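I moved my late aunt's recipe cards into one binder this summer. It took most of August. Posting what I did in case anyone else has a box like this in a closet.

There were 218 cards, plus a stack of envelopes and receipts she had written on the back of. She ran a lunch counter in Urnmont for years and cooked mostly from memory, so a lot of the cards are only ingredients. No steps, no times, no oven temperature.

First pass was just sorting. I used her headings where she had them: soups, fish, cakes, "for church," "for Juwita." Juwita Sembiring is my cousin. The "for Juwita" pile is all things without peanuts.

Duplicates were the slow part. She had six versions of the same coconut cake. I kept all six and put them in order by handwriting, oldest first. The sugar goes down every time.

Scan before you do anything else with the cards. I scanned at 200 dpi, which was a mistake on the pencil ones. Had to redo 51 of them at a higher setting. Ink was fine.

Don't laminate. I was going to, and Marlina Subramaniam talked me out of it. She did her mother's cards that way and two of the old ones browned from the heat. Plain sleeves work, the kind with the opening at the top.

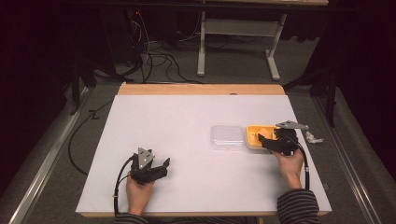 Measurements. She used a particular tea glass as her cup. My mother still has one, so I filled it with water and weighed it. It comes out a bit smaller than a US cup. Once I had that number, the rice cakes finally set.

"Butter, one" means one stick. "Butter, one big" means I don't know. Qistina Teoh worked the counter with her and thinks it was the one-pound block from the restaurant supply place, cut in half. I wrote that on a sticky note and left the card alone.

I typed everything up too, but I didn't fix her spelling. If a step was missing and I worked it out myself, it goes in brackets with my initials. Sutrisno wanted a clean version with no brackets so his kids can cook from it. He can make one, he has the file.

Some cards name people I had never heard of. "Mrs. G's fish" turned out to be Aiman Ginting's grandmother. He has her own card for it and the two don't agree on the tamarind at all. Both are in the binder now, facing each other.

Cost so far: one binder, three packs of sleeves, and printing at the copy shop on Matar Street. The printing was more than everything else put together. Next time I'd do black and white for the typed pages and color only for the scans.

Still missing: the pickled mustard greens. Everyone remembers them and there is no card. If you ate at the counter and ever got her to tell you what was in the brine, send me a message - even a guess is useful.

I'm dropping copies off in Urnmont on Thursday after 4. If you're family and want one, tell me before then so I print enough.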